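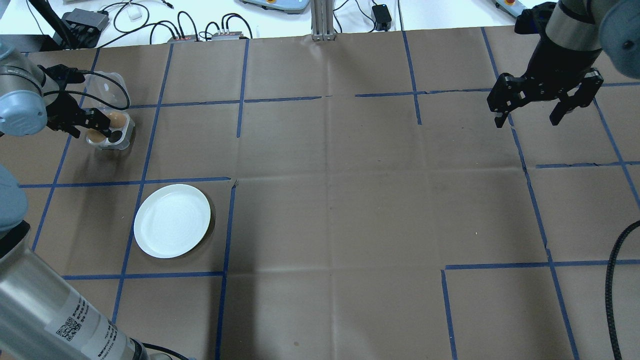

About Tromer

Welcome, and thank you for finding your way to us. Tromer is a small company in Illitz, and for the best part of our working life we have been trying to answer a question that sounds simpler than it is: can a machine do the ordinary jobs yet? By ordinary we mean putting the eggs away, laying a table, wiping it down afterwards, or sorting a tray of parts on a shop floor so the next person along can get on with theirs.

We began with 3 people and one rented room above a bicycle shop, where the stairs were so narrow that our first bench had to go up in pieces (and came down the same way, some years later, with a good deal more grumbling). There are 15 of us now, in a proper ground-floor workshop with a loading door, which we still appreciate every time a delivery comes. Some of us trained as engineers, and others came from catering, cleaning and warehouse work. We are very glad of that second group, as they are usually the ones who notice that a chore has been described wrongly in the first place.

What we do all day

Most of our customers come to us with a chore in mind and a hope that it can be handed over. A care home would like help clearing plates. A packing firm has a station where people get sore wrists. We visit, we watch the job being done by whoever does it best, and then we go home and try to set up a fair version of it on our own tables.

Our tables are humble affairs. We cover them in brown paper and mark the paper into cells with blue painter's tape, so that when we say a plate starts in one cell and ought to finish in another, everybody knows which ones we mean. The tape gets scuffed and a bit wobbly over time, and there is a standing disagreement in the workshop over how soon it should be replaced. 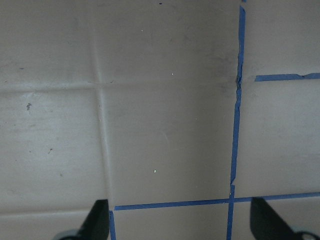
A grid like that also lets us repeat a job with the object moved along a little, and then a little further. It is slow work, and visitors are sometimes surprised at how long we spend on one plate. But a kitchen never puts things in the same place twice, and a machine that can only manage the middle of the table isn't going to be much help to anyone at breakfast time.

So, can they do it yet?

Sometimes! We try to be straightforward about this, even when it costs us an order. Picking up a firm object of a known shape from a known spot is well within reach. Eggs are harder, soft packets are harder still, and anything made of cloth can keep us busy for a month. Our list of household and shop-floor chores currently runs to 34, and we would happily put our name to nearly 15 of those in a customer's building. The rest are still with us, in various states of promise.
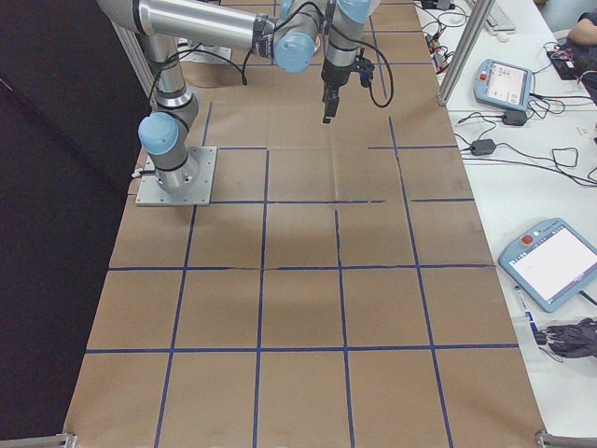

One of our arms over the taped work table, with the pendants on the side desk.

Gatti and Otier

We run our work under two headings. Gatti is the household side, which covers kitchens, dining rooms and laundries. Otier is the shop-floor side, and takes in sorting, loading and packing. The two share tables, tools and a kettle, and a fair amount of what we learn on one ends up in the other. A grip that was worked out for crockery under Gatti is now used every day on glass jars under Otier, and we were all rather pleased about that.

For each chore we keep a written trial sheet, filled in by hand and typed up later. The longest run we have done on a single chore came to 825 attempts, all of them at stacking bowls, and we can't say any of us looked at a bowl with much affection for a while afterwards.
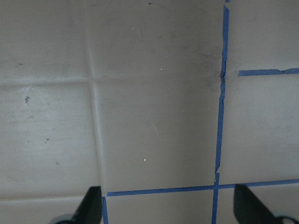
Looking down between the open gripper fingers at the paper and tape.

Coming to see us

We like visitors, and we'd much sooner show you a chore going badly than send you a brochure. The workshop is open to customers, schools and the plain curious from two in the afternoon, and we hold a longer open day each December with mince pies (made by people, we should say). If you have a job you are wondering about, bring the things themselves along if you can carry them - your own plates or boxes will tell us far more than a drawing would.

Do write to us first so that we can clear you a bit of bench. Parking is behind the building, through the green gate, which sticks.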